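Briro open day, Stovolham

Briro opens its workshops to visitors once a year, in August. I had wanted to go since the second series of Sedach, when I read that nearly all the creature work was being done in Stovolham and very little of it on a computer. Tickets went on sale at 9 in the morning and I got one for the first group.

We met in the foyer of the Hämmerli, the old cinema next door that Briro bought to use as a screening room. It had 772 seats when it was built. The balcony is closed now and the front rows have been taken out, so it holds a good deal fewer. The original curtain is still up and still works by hand.

They ran a reel of creature tests before the tour started. It was real film, a 1000 ft reel, and at that length you get just over eleven minutes. Most of it was the marsh hound from the first series, walking up and down with two performers inside it and no skin on the back half. There was no sound. Several people laughed when it sat down.

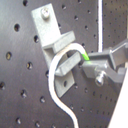
Marisol Chávez, who has been building creatures at Briro since before Sedach, took us through the workshops. She told us the marsh hound was meant to appear in one episode and be killed off, and that the writers kept it after seeing it move. The head has been rebuilt for every series. She talked for a long time about the eyelids, which gave more trouble than the rest of the face put together. If you are thinking of fitting out a hobby bench, it is worth noting how little a good holder needs: a pale grey bracket with a hook-like arm, and a single screw head holding it to a dark pegboard. I have since tried much the same thing at home for my brushes. The skins are foam latex and last a few weeks of filming before they start to tear at the joints.

After that came the costume store. There are 1000 pieces from Sedach alone, on rails, each with a card giving the episode and the performer's measurements. The ferryman's coat is much shorter than it looks on screen. We were allowed to handle one sleeve.
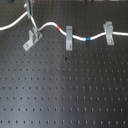 Can you take photographs on the tour?
Everywhere except the costume store and the paint room, where work for the next series is out on the tables.

The paint room was the part I liked best. Three painters were working on hands, and they carried on while we stood there. Each hand gets a base colour, then thin layers of veins and mottling, then hair put in one strand at a time. Marisol said a pair takes four days. She also said the veins hardly ever show up on screen
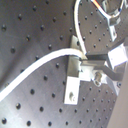
and that they do them anyway, as the actors seem to play differently when the hands look right close up. One of the painters disagreed with her about this and they discussed it for a while. We then went up a narrow stair to the model gallery, where the harbour town from the third series is kept in sections.

Lunch was in the yard. There was a van doing soup and rolls, fairly priced, and a stall selling offcuts and old moulds. I bought a cracked mould of an ear.
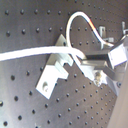
White cable across the perforated board, Briro.

The afternoon finished with questions in the Hämmerli. Somebody asked if the hound would be back and was told to wait. The tour is not suitable for wheelchairs beyond the costume store. Parking is behind the cinema and was full by 10, so the train is the better choice, and the walk from Stovolham station is flat.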